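Guía de puesta en marcha de Randanex
Sección 4. Preparar superficies, sombras y vistas

¡Ya tienes el programa instalado y tu primer proyecto abierto! En esta sección vas a dar materiales a tus objetos, a colocar la luz y a guardar las primeras vistas. Es la parte más agradecida de todo el proceso, porque con muy pocos ajustes el resultado cambia muchísimo.

Antes de empezar, comprueba que el archivo de partida es el que guardaste al final de la sección 3. Si vienes de una versión antigua, ábrelo una vez, guárdalo con otro nombre y trabaja siempre sobre la copia.

4.1 Asignar un material

1. Abre el panel Materiales con la tecla M.
2. Elige la biblioteca Clitberg. Trae 264 materiales listos para usar, y los minerales son una maravilla.
3. Arrastra el material hasta el objeto. El contorno se ilumina cuando puedes soltar.
4. Ajusta el deslizador Moteado. Con valores bajos la superficie queda casi lisa; con valores altos aparecen vetas y manchas.
5. Pulsa Aplicar.

NOTA: los materiales de Clitberg se pueden mezclar entre sí. Prueba a poner un mineral claro como base y una capa de Grano por encima. ¡Las combinaciones enganchan!
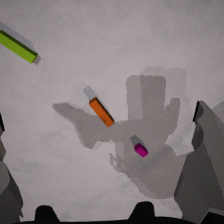
Cuando tengas una mezcla que te guste, guárdala en Favoritos con el icono de la estrella. Los favoritos se quedan en tu perfil y aparecen en cualquier proyecto nuevo, así que al cabo de unas semanas tendrás una colección propia estupenda.

PRECAUCIÓN: si borras un favorito que se usa en otro proyecto, ese proyecto mostrará el material gris de reserva la próxima vez que lo abras. Usa antes la orden Buscar usos.

4.2 Colocar la luz y ajustar las sombras

Randanex trabaja con una luz principal y todas las de relleno que quieras añadir. Mariann Kocsis, autora de las plantillas de iluminación, recomienda empezar solo con la principal, y desde aquí nos sumamos con entusiasmo: se aprende mucho moviendo una única luz y mirando qué hacen las sombras.

1. Selecciona Luz principal en el árbol del proyecto.
2. Gira el anillo amarillo para cambiar la dirección.
3. Sube o baja el tirador vertical. Con la luz baja, las sombras se alargan.
4. En Intensidad, escribe 100 como punto de partida.
5. Abre Bordes y elige Suave o Definido.
6. Si quieres una sombra con un punto de color, abre Tinte y mueve el cursor hacia el azul.

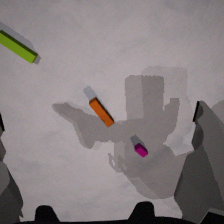 Figura 4-2. Sombras sobre una superficie clara moteada, en vista superior.

NOTA: la vista superior es comodísima para comparar sombras. Actívala con la tecla 7 y vuelve a la anterior con la tecla Retroceso.

Si las sombras salen con escalones o parpadean al girar la vista, aumenta Muestras. El valor de fábrica es 17, suficiente para trabajar con soltura. Para la imagen final puedes subir hasta 500, aunque el cálculo tardará bastante más. Aprovecha para prepararte un café.

PRECAUCIÓN: en equipos portátiles, conecta el cargador antes de lanzar un cálculo largo. Si el equipo entra en suspensión, se pierde el trabajo hecho y hay que empezar de cero.

4.3 Guardar y ordenar las vistas

Una vista guarda la posición, la altura, el ángulo y la distancia focal. Puedes crear tantas como necesites y saltar de una a otra al instante, ¡y eso da muchísima libertad para probar!

1. Encuadra lo que quieras mostrar.
2. Pulsa Ctrl + Mayús + V.
3. Escribe un nombre que entiendas dentro de un mes. «General» o «Mesa desde la esquina» funcionan mucho mejor que «Vista nueva».
4. Repite los pasos anteriores con un encuadre más abierto.
5. Arrastra las vistas en la lista para ordenarlas.

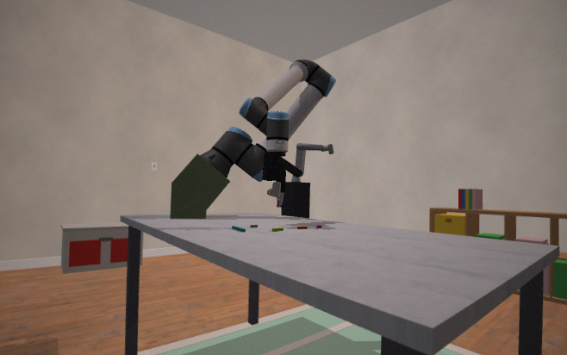
Figura 4-3. Vista general con la mesa gris y el brazo articulado al fondo.

Para proteger una vista, haz clic en el candado que hay junto a su nombre. Podrás moverte con total tranquilidad y la posición guardada no cambiará.

NOTA: el paquete Harnville, disponible desde agosto, añade vistas con recorrido. Si lo tienes instalado, verás un botón Recorrido al pie de la lista. Su manejo se explica en la sección 7, preparada por Nermin Oral.

4.4 Si algo no sale como esperabas

El material no se aplica: comprueba que el objeto no esté bloqueado en el árbol del proyecto.
No aparece ninguna sombra: revisa que la casilla Proyectar esté marcada en el objeto y la casilla Recibir en la superficie.
La vista guardada se abre en blanco: pulsa Inicio para centrar el contenido y guárdala otra vez.
Los colores se ven apagados: cambia el perfil de pantalla a Tokgöz en Preferencias > Color y reinicia el programa.

Guarda el proyecto antes de pasar a la sección 5, donde empezarás a exportar tus imágenes.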